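Pokesus is an open-source software package for controlling small, low-cost robot arms. It is developed by the Ordale project and is used mainly for tabletop manipulation, in which an arm picks up light objects and sets them down somewhere else. The package covers motor control, camera input, data recording and the running of learned policies. It is written mostly in Python, with a motor driver layer in C.

History

Pokesus began as a set of scripts for calibrating hobby servos. The scripts were merged with Dondar, a separate tool for recording joint positions and camera images together, and the combined package was first released in November under its present name. Dondar survives as the name of the recording module and of the file format it writes. Version 2 replaced the original planner and dropped support for arms without position feedback.

Architecture

The software is split into four processes that exchange messages on a local bus. The driver process reads joint positions and sends new targets to the servos 200 times a second. The camera process timestamps each image and passes it on at a lower rate. The policy process turns images and joint positions into a short run of future joint targets, and the supervisor checks those targets against joint limits before they reach the driver.

Because the policy is slower than the driver, targets are sent in overlapping chunks. The driver blends the end of one chunk into the start of the next. Without blending, light plastic arms tend to shake at the joints where chunks meet — a fault that early users often blamed on the servos.

Perception

Pokesus does not build a three-dimensional model of the work area. Learned policies take camera images directly, usually from more than one viewpoint. A side view gives the height of the gripper above the table, while an overhead view gives its position across the table. Clear containers are a known difficulty, as their rims pick up reflections and the surface beneath shows through them.
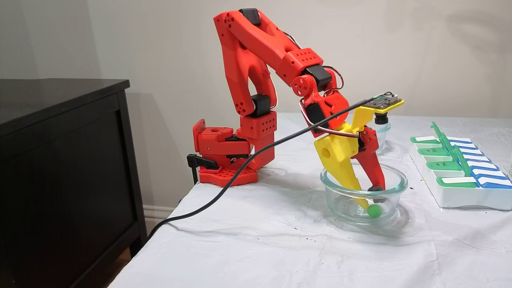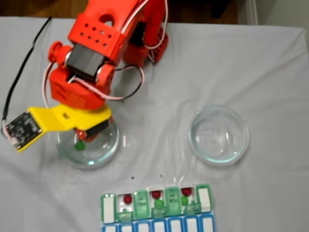 Small balls and glass dishes on a white cloth

Recording and training

Demonstrations are stored as episodes. Each episode holds the joint positions, the commanded targets, the images and a short text label for the task. The Orellana dataset, the largest collection in the Dondar format, has 1200 episodes, of which 755 are marked as complete. The rest are kept for training failure detectors and are skipped by default.

Limitations

The supervisor checks joint limits but has no general collision checking, so an arm can still press into a table or the side of a container. Force is estimated only from servo current. Recordings made with the first version must be converted before use, and the converter discards per-joint temperature readings.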